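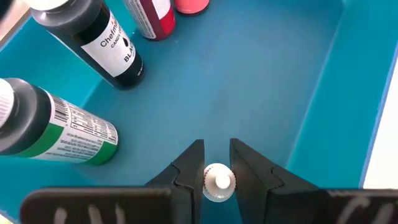

Bendmont Robot Arms Club
Frequently Asked Questions for Families and New Members

Welcome, and thank you for wanting to know more about us! We get a lot of the same questions every season, so we've gathered them up on one page and tried to answer them the way we would if you caught us at the door. If you read all the way through and still have something on your mind, please do write to us. We like getting mail.

Getting Started

What does the club do, in a nutshell?

We teach robot arms to do small, fiddly jobs with everyday objects. For this year's project, which the students named Ulik, the job is bottles and caps. A student drives the arms through the task by hand, the computer records every move, and after enough of those recordings the students train a program and let the arms have a try on their own. Some days it goes beautifully and some days the arms wave at the bottles and go home, and both kinds of day get written up in the notebook.

Who can join?

Anyone going into grades eight through twelve. You don't have to attend a Bendmont school, and we have had members come over from Banadwood every week (bless their parents for the driving). We ask that new members be able to sit with one task for a good stretch of time. That matters more to us than grades or whether you've ever touched a robot.

Do I need to know how to code?

No. It's nice if you do, and you will pick some up along the way whether you mean to or not, but most of the early work is done with your hands and eyes. New members start out by practicing on the arms, resetting the tray between tries, and keeping the log. When you feel ready for the programming side, Tadeusz Wasilewska runs a beginner hour before the regular session, and he is very patient with people who have never opened a terminal window. He'll start you on reading other students' code and changing one number at a time, and I promise that is more fun than it sounds.

When do you meet?

Tuesday and Thursday evenings during the summer, and Saturday mornings once school is back. The summer session runs through the middle of August, then we take a short break so that everybody (mentors too) can catch their breath.

What does it cost?

The fee is $11 a session for snacks and small supplies. If that is a hardship, tell Ryszard Grabowska and he will take care of it quietly. No forms, no explanations needed.

The Ulik Project

Why bottles and caps?

We went back and forth on this for weeks, and the students had the final vote. A bottle is easy for a person and surprisingly hard for a robot. It rolls. It's slippery in some spots and grippy in others, and every label looks different to a camera. The caps are worse, being small and round with not much to hold on to. We use little bottles of the food coloring sort because they fit nicely in our blue tray and come in enough colors that you can say "get the red one" and have it mean something.

Is there anything in the bottles?

Please treat every bottle as though it's full! Food coloring washes off hands after a day or two but it does not wash off a favorite shirt, as several of our members can tell you. Wear something you don't mind staining, and keep the paper towels where you can reach them.

How many practice runs does a project take?

More than you'd think. Our goal for Ulik was 1,000 good recordings, and as of the last update to this page, June 23, 2019, the students had made 1,179 in all. We still have to sort through them and throw out the ones where somebody sneezed, or bumped the table, or forgot which bottle they were after, so please don't assume we're finished. The sorting is slow work and we are always glad of another pair of eyes.

What happens to a recording when something goes wrong in the middle?

It depends on what went wrong. If a gripper misses a cap and the student calmly comes back and picks it up, we keep that one and we're happy to have it, as a program that has only ever seen perfect tries doesn't know what to do after a miss. If a bottle leaves the tray altogether, stop the recording, mark it "spill" in the log, and set everything up fresh. There is no penalty for a spill. Write down what you were trying to do when it happened, even if it's only a few words, and put your initials next to it.

What does the work area look like?

Our workstation is a wooden butcher-block table with an arm mounted on each side, both reaching in toward the middle, and the tray sits between them near the back. The arms are black and not very large, and each one ends in a two-fingered gripper. There's a fair amount of cable running here and there, so pick up your feet when you walk around it. Black tape crosses part of the floor near the table, and backpacks stay well outside of it, please.
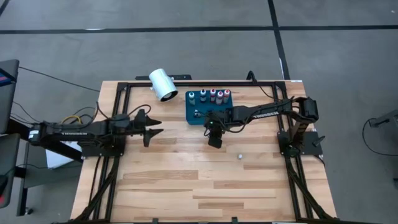
Safety and House Rules

Are the arms dangerous?

They're small, and they don't push very hard, but they can pinch a finger and they don't know you are there. The rule is simple: hands stay off the table while anyone is driving or while a program is running. Say "hands in" out loud before you reach for the tray, wait for the driver to answer "clear," and only then reach. We do this every single time, even when there are only two of us in the room and it feels a bit silly.

Long hair gets tied back, and hoodie strings get tucked in. Lanyards come off.

Can my younger child come and watch?

Yes, with a grown-up. Wróbel Hall, where we meet, has a row of chairs along the wall for visitors, and little ones tend to be fascinated for a good ten minutes. Bring a book for after that.

Are snacks allowed?

In the hallway, yes. At the table, no - and that goes for water bottles with the lid on, too.

Competitions and Showing Our Work

Do you compete?

Once a year, in a friendly regional meet. Each team gets a fresh tray laid out in a way they haven't practiced, and the arms have to sort it without help. The judges score on how many objects end up where they belong, and they also read the notebook, so neat handwriting has won us a place or two over the years. The best possible score is 1,000 points, and our students would like me to say that we have not come close yet and fully intend to.

Does every member get to go?

Every member who has kept up with their log entries is welcome to travel with the team. Only four can be at the table during a round, so the students draw up a rotation among themselves. Mentors stay out of it unless asked.

Can we see the arms in action before signing up?

Please do. The first Thursday of each month is an open evening, and you're welcome to have a turn at driving. Most people knock everything over on their first try, parents especially, and the students are very kind about it.

Helping Out

I'm a parent with no technical background. Is there anything I can do?

Oh, plenty! We need drivers for the regional meet, somebody to bring snacks, and people willing to sit beside a student and read the log aloud during sorting. If you sew, we could use a couple of aprons as well. We're also collecting small, clean containers with screw-on caps in any shape, for whatever project comes after Ulik. A box for these is just inside the front door of the hall, on your left, under the coat hooks.

How do I sign up?

Pick up a form at the hall during any session, or ask Ryszard to send one home with a friend. Both sides need to be filled in, and the second side needs a parent's signature. Bring it with you on your first evening and somebody will show you where to put your things.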